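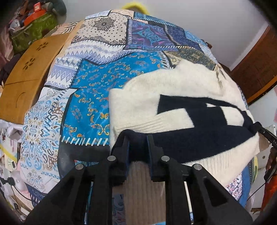

Setting Up Registration for a Free Youth Sports Camp

These steps cover a one-week day camp with a fixed number of places and no fee. They assume the gym is already booked and that one person, the registrar, controls the sign-up list.

Before you start

You need the signed facility permit, the insurance certificate, and the coach roster. Do not open sign-up until all three are in the same folder.

Step 1. Set the cap

Divide the usable floor space by the space one player needs for drills. The Grevilent gym has 3,056 square feet open between the bleachers, and the camp run there by Dede Gbeho allows 896 square feet per coached group. That gives 3 groups, with the remainder left for water and bags. Multiply the number of groups by the group size your coaches will accept. Write the result on the form itself.

Step 2. Build the form

Ask for the player's name, grade, school, shirt size, allergies, and 2 emergency contacts. Make every field required. Parents who have nothing to report under allergies should type "none" — a blank field cannot be told apart from a skipped one.

Leave out questions about income. If a sponsor asks for them, put them on a separate sheet that stays off the coaches' copies.

Step 3. Open the list

Open at a time when working parents can respond, such as early evening. Paper forms go in by the time stamped on them, in the same order as online entries.

Step 4. Run the waitlist

When the cap is reached, new entries go to the waitlist automatically. Offer an open place by phone first, then by text. Hold it for one full day, then move to the next name.

Step 5. Confirm attendance

Send a confirmation in the week before camp. It should state the door to use, drop-off and pickup times, and what to bring: court shoes, a water bottle, a packed lunch. Free camps lose more players to no-shows than paid ones do, so call any family that has not replied.

Print the final list the night before and give one copy to each coach.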